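Speaker notes – Who speaks for the Arnia?
By Liên Ngô
May

Start with the water licence. It was issued in 1889 to a flour mill that no longer exists, and it has never been cancelled. Hold up the photocopy. Let people see how short it is.

The Arnia runs through two shires and past the old Parkus weir. Under current law a person can sue if their pump is damaged. The river can't sue if it stops flowing.

Explain standing. Keep it simple: standing is the right to walk into court. Companies have it, and so do ships in some cases. Then put up the slide.
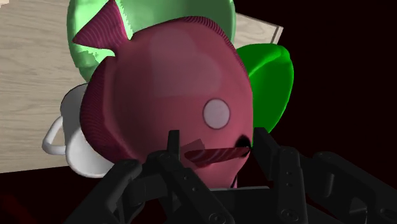

Slide 4: pink fish, maroon in the shadows.

Native fish next. We have 13 monitoring sites on the lower reach and the spring survey went to 10 of them. Don't guess at the others. If asked for the raw tables, say they are with Eliécer Henao and he'll email them.

Guardianship model. Two guardians, one named by the Traditional Owners and one by the state. They act in the river's name and have to publish their reasons. Stress that a guardian without a budget can't do much – legal advice alone could take up to half of the first year's money. 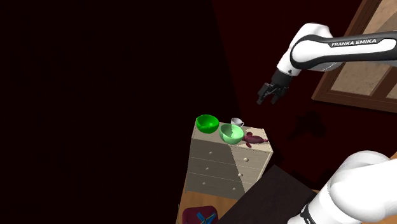
Objections. Irrigators worry that personhood will cancel their entitlements. The draft bill leaves existing entitlements alone and applies to new ones and to renewals. Read out clause 2 slowly. Also the liability question: if a river floods a paddock, can the farmer sue the river? The draft says no.

Mention Flesero Creek here if time allows. It was left out of the first draft and should be back in, as it feeds the Arnia above the weir.

Finish with what we're asking for: a public hearing in the catchment, with evening sessions. Submission forms are on the table by the door. Questions until 8.30 pm.

Comments

Văn: Good talk. Will the guardians be able to challenge the weir upgrade, or only new licences?

Liên Ngô: Only if the upgrade needs a new approval. We think it does, but the department hasn't confirmed it.

creekside_k: I irrigate below the weir and I'd still like to see clause 2 in writing before I sign anything.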